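Gollell - juguetes blandos sobre mesa
Ficha de datos, versión 2

Resumen

Gollell reúne 228 secuencias cortas de juguetes pequeños colocados sobre una mesa de color gris oscuro. La actividad registrada es siempre la misma: un juguete parte de un punto de la superficie y debe acabar junto al recipiente de referencia o dentro de él, según la consigna. El conjunto cubre 89 disposiciones iniciales distintas. Una disposición puede repetirse en varias secuencias; en ese caso comparten el valor del campo disposicion.

El interés principal está en los objetos: forma, color, orientación y deformación del material. Para objetos rígidos se recomienda el conjunto hermano, Direo, que usa el mismo esquema de anotación.

Contenido del paquete

secuencias/ - una carpeta por secuencia, numeradas de 001 a 228
objetos.csv - inventario de juguetes y recipientes
disposiciones.csv - posición y orientación inicial de cada objeto
consignas.txt - texto de la consigna en español
CAMBIOS.txt - diferencias con la versión anterior

Los archivos CSV usan punto y coma como separador y codificación UTF-8 sin BOM. Los decimales se escriben con punto.

Campos de objetos.csv

id_objeto: cadena corta en minúsculas, sin acentos (tortuga_01).
categoria: animal, vehiculo, alimento, recipiente.
color_principal: color de la mayor superficie visible desde arriba.
color_secundario: puede quedar vacío.
acabado: mate, brillante, metalizado.
material: texto libre. Cuando no se conoce con certeza se escribe "espuma o goma", sin elegir entre ambas.
etiqueta: si o no, según lleve adherida o impresa alguna marca con código.

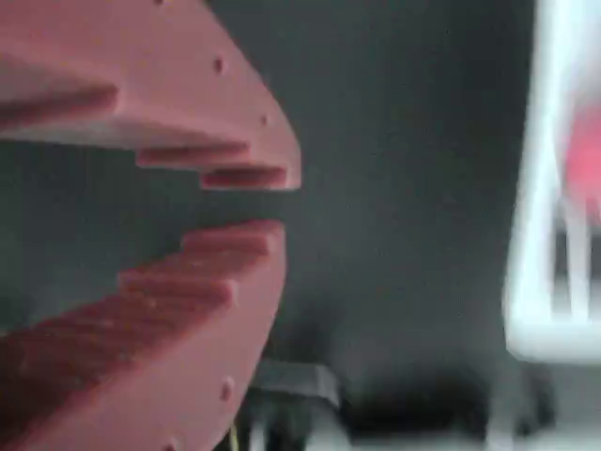 El campo acabado se introdujo en esta versión. Antes se deducía del color, lo que daba errores con las superficies metalizadas: un mismo caparazón figuraba como amarillo, marrón o dorado según el reflejo. Ahora el color y el acabado se anotan por separado y el valor de color_principal se fija una sola vez por objeto, con independencia de la secuencia.

Orientación

La orientación se anota en grados enteros, de 0 a 359, en la vista cenital. El cero corresponde al borde superior de la imagen y el ángulo crece en el sentido de las agujas del reloj. En los animales se toma la dirección de la cabeza. En los vehículos, la del morro. Los objetos con simetría de revolución llevan el valor -1.

En las tortugas, la cabeza puede quedar en parte bajo el caparazón. Si no se distingue, se usa la línea que pasa por el centro del caparazón y el punto medio entre las patas delanteras - siempre que ambas sean visibles. En los demás casos el campo queda vacío y la fila se marca con revisar=1.

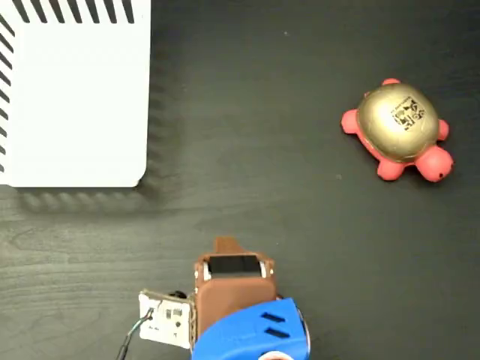 Tortuga de caparazón dorado y cuerpo rosa coral, con la cabeza hacia abajo a la derecha; en la esquina superior izquierda, pieza blanca con trazos negros diagonales en el borde.

Sombras y bordes

La sombra no forma parte del objeto. En los contornos anotados se excluye también la sombra de los bordes con dibujo, aunque reproduzca el dibujo sobre la mesa. Los contornos se trazaron a mano con una tolerancia de 5 píxeles. En las cúpulas brillantes el reflejo puede ocultar parte del límite y la tolerancia no está garantizada.

Las etiquetas de los juguetes se consideran parte de la superficie. Su contenido no se transcribe.

Particiones

La partición se hace por disposición, no por secuencia, para que una misma colocación inicial no aparezca a la vez en entrenamiento y en prueba. El reparto está en la columna particion de disposiciones.csv.

Limitaciones conocidas

- Un solo color de mesa. La veta es tenue y en las secuencias con menos luz apenas se aprecia.
- Los rosas y corales tienden a confundirse entre sí con el perfil de color por defecto.
- La deformación de los juguetes blandos no se mide; solo hay una casilla deformado con valor si o no.
- Las consignas se redactaron en español y no se han traducido.

Uso

Se permite el uso con fines de investigación y docencia, citando el nombre del conjunto y la versión. Las correcciones a las anotaciones se incorporan en diciembre; conviene indicar id_objeto, número de secuencia y valor propuesto.

Contacto: buzón de datos de Umholm | © Umholm, conjunto Gollell | Volver arriba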